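The budget is done (mostly) and I am far too happy about a spreadsheet

03/07/2023

If you have been reading since March you know Armindo Marinho and I have been circling the question of whether our little shared workshop can afford two robot arms with proper hands. Not grippers, hands! With fingers! Last night we finally sat down with cold pizza and a blank spreadsheet, and by bedtime we had a plan I would be willing to show to a bank.

Let me start with the mistake, so you can skip it. Our first draft had one line that said "robots" and one line that said "other." We got quotes from Trimetti and Zendbridge, put the lower number in the first line, guessed at the second and felt great for a whole weekend. Then Awuor Odera looked it over. She has bought lab equipment for most of her working life, and she sent it back with the word "other" circled and a page of questions. Where does the power come from? What are the arms bolted to? Who pays the shipping when a hand goes back for repair, and what do you do while it's gone?

So now "other" is its own sheet, and it's my favorite part of the whole thing. A few lines from it, for anybody in the same boat:

Mounting. The Trimetti quote has a pedestal in it and the Zendbridge one doesn't, and that closes most of the gap between them. I only noticed on the third read.

Spare fingers. Both companies sell them one at a time. We're putting in a full set for each side, left and right, and they are separate part numbers (of course they are).

Bench work. The table at Tustholm wobbles if you lean on it. A new top, bracing and a decent mat come to $283, and I've priced it twice because I didn't believe it would be that low.

Electrical. We need one new circuit on the back wall. I'm leaving this blank until the electrician has been out, and I've promised Awuor I won't make up a number.

Downtime. Repair turnaround is up to 30 days on the Zendbridge hands. Trimetti wouldn't put theirs in writing, so I've asked again.

The software line was the nice surprise. We're going with Kassa for simulation, and a year of it for both of us, plus the extra memory for my old desktop, is $3,009. That sounds like a lot until you put it next to the arms. It also means we get to start now, months before anything on a pallet shows up, and find out which tasks we really care about while changing our minds is still cheap.

And we have already started! The trial version has been running on my desk all week, and I keep losing whole evenings to it. Kitchen tasks are what we're after, things with bowls and plates and food, so that's what I've been setting up. 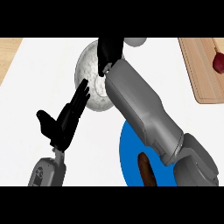 The thing I want settled before we sign anything is reach. Two arms over one table get in each other's way much sooner than the spec sheets suggest, and the distance between the bases changes everything. Armindo wants them close together so both hands can work on the same object. I'd like them farther apart so that one can fetch while the other holds. We've agreed to try both layouts in Kassa and let the results pick the pedestals – or the single wide mount, if it comes to that, and then the Trimetti quote needs redoing.

The order of spending looks like this for now. Software first, then the bench, then the wiring, then the deposit on the arms. Spare fingers go in with the main order so we only pay freight once. If the electrician finds something horrible behind that wall, the deposit moves back and everything else stays where it is.

Awuor has the new version and I expect more circles. If you've bought from either company and know what their support is like after the first year, please leave a comment, I'd love to hear it. Next post will be the two layouts, with times for each task, as soon as I can get Armindo to stop moving the bowl.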